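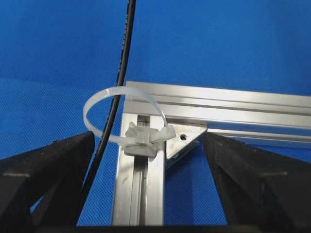
Margit Solberg m'a répondu tout net que la question était mal posée : on demande toujours aux gens s'ils accepteraient une place sans leur chien, et jamais ce qu'il faudrait changer au foyer pour que le chien entre avec eux. J'ai donc repris ma grille d'entretien, un peu vexé je l'avoue, et j'ai déplacé cette question tout à la fin.

4.2 Ce que disent les refus

J'ai rencontré 43 personnes en tout, dont 13 avaient refusé au moins une place d'hébergement pendant l'hiver. Je m'attendais à entendre parler du règlement, des horaires, du bruit (et on m'en a parlé, longuement !), mais le chien revenait dans presque chaque récit, souvent dès la première phrase. Une femme de Morkeler m'a expliqué qu'elle avait dormi deux mois dans une cage d'escalier plutôt que de confier le sien à un chenil. Elle ne présentait pas ça comme un sacrifice. C'était comme ça, et elle est vite passée à autre chose, à son genou surtout.

Je code ici comme « refus lié à l'animal » tout refus où la personne cite le chien ou le chat avant tout autre motif. C'est un critère grossier, Borghild Eide me l'a fait remarquer à la relecture, et je le garde faute de mieux.
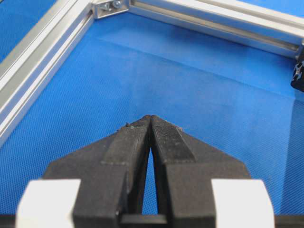 Bernden, octobre

Deuxième vague d'entretiens, au foyer Tostine, qui accepte les animaux depuis le printemps. Le lundi, l'accueil ouvre à 14 heures et j'arrivais toujours trop tôt, ce qui m'a valu pas mal de cafés et mes meilleures conversations. Les résidents avec chien y restent plus longtemps, en moyenne plus de 60 nuits, et plusieurs m'ont dit avoir repris un suivi médical entre-temps. Je me garde bien d'y voir un effet direct : ceux qui arrivent là ont déjà accepté une place, et l'équipe est plus étoffée qu'à Åberg. 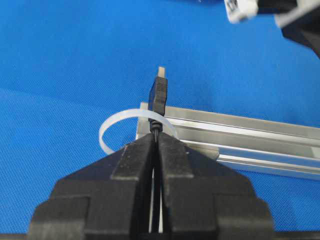

Figure 3. Fiche USB de type A, connecteur vers le haut.

Reste la question des allergies et des chambres partagées, que j'avais sous-estimée. Deux résidents sans animal ont demandé à changer d'étage, et je reprends leurs entretiens en 4.3.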